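The Good Hands

I was the best sewer at Nirkside for six years, and I'm not bragging, it was on a whiteboard. Every November they'd wipe it clean and every November I'd be back up top before the kettle had boiled.

We stitched practice pads. Hospitals sent us new models, we closed the cuts by hand, and the pads went off to colleges so the students had something decent to copy. Six of us along a bench, radio going, Kimutai Gachanja singing the wrong words to everything. Then Bultico bought the building, and the bench went out to the loading dock and the machine came in.

They called it the Jorkard. I wanted to hate it, I'd practised hating it on the bus. But my new job was to sit at a monitor and watch it sew, with a red button beside my mug, and you can't stare at a thing for seven hours a day without forming opinions about its technique.

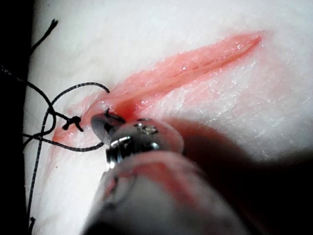
The Jorkard on a white pad, with the knot in and plenty of thread still to manage.

"It's sloppy with the tail," I told Kimutai on my first morning. He'd been moved to the next monitor over, and he was meant to be watching his own pad.

"You were sloppy with the tail," he said.

"I was never!"

"Year two. I fixed them for you when you went for lunch."

Well. I sat there with my mouth open and my hand nowhere near the button. Two metres of bench we'd shared, all that time, and I'd thought those neat little ends were mine. (I did wonder about the whiteboard after that. I still do.)

The odd part was how quiet it got. You'd think a machine would be noisy, but it only hummed, and with headsets on, none of us could hear the radio anyway, so somebody took it home. Mrs Agyeman from upstairs came down with a form that asked us to rate our colour monitors and our chairs. There was a box for "other" and I wrote "my hands are cold", and she came back down to ask if it was the heating.

It wasn't the heating. It was having them in my lap.
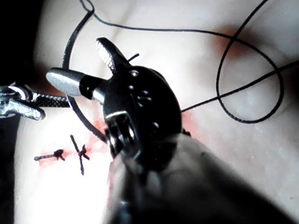

So I started bringing a bit of old pad in my bag, with a needle and some leftover black thread, and I'd do a row on my break out on the loading dock, where the bench was still sitting under a tarp. The third or fourth time, Kimutai came out and sat at his old end. He didn't say anything, he just held out his hand for the spare needle.

My first knots were dreadful. Sixty pads a week I used to do, and now I was all thumbs! His weren't much better, which cheered me up enormously.

"Tail's too long," he said, leaning over.

"Leave it," I said. "I'm going to fix that one myself."

He started singing then, the wrong words, and I threaded up again.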